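April, late evening

Slept badly and got up before six. The kitchen was cold so I lit the stove and did the accounts at the counter with my coat on. The well quote from Hiebert came in at 381 for the pump inspection alone, before any parts. I wrote back asking what that covers. We have had low pressure upstairs since the thaw and the bathtub takes 35 minutes to fill, which I know because I sat there and timed it.

Walked down to look at the well cap after breakfast. The gravel has washed away on the uphill side and there is a soft patch next to the pipe. I put a shovel handle in and it sank farther than I liked. The old paperwork from Rirnetti says the well is 158 feet deep and that the pump was set in the year before we bought the house, so it is not new but it should not be finished either. I filled the soft spot with what was left of the driveway stone -- two wheelbarrow loads -- and came back with wet feet.

Spent the rest of the morning trying to find the receipt for the pressure tank. It was not in the house folder. It was in the seed box, under the beans. The tank came from Pludar and the warranty ran out last fall. Had a couple of candies instead of lunch and kept reading.
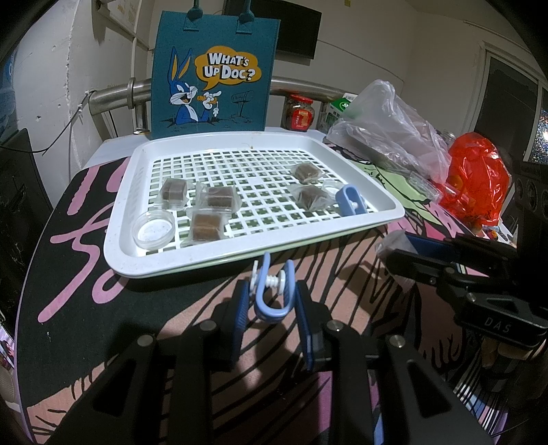

Kirsten Fortin thought it was the tank and not the pump, and said I should shut off the power, drain it, and check the air with a tire gauge before paying Hiebert a cent. She had the same trouble upstairs and hers was down to almost nothing. I told her I would try it tomorrow when I have daylight in the cellar.

Tanner Beaulieu called at 2 about the fence line. He wants to replace the posts along the brook before the cows go out and asked if I would split the cost of the wire. I said yes to the wire and no to the gate. He took it fine.

Rain again after supper. Moved the tomato seedlings off the sill and away from the draft. Half the peppers have not come up -- I will give them another week, then plant over them. Need to buy lamp oil and a tire gauge.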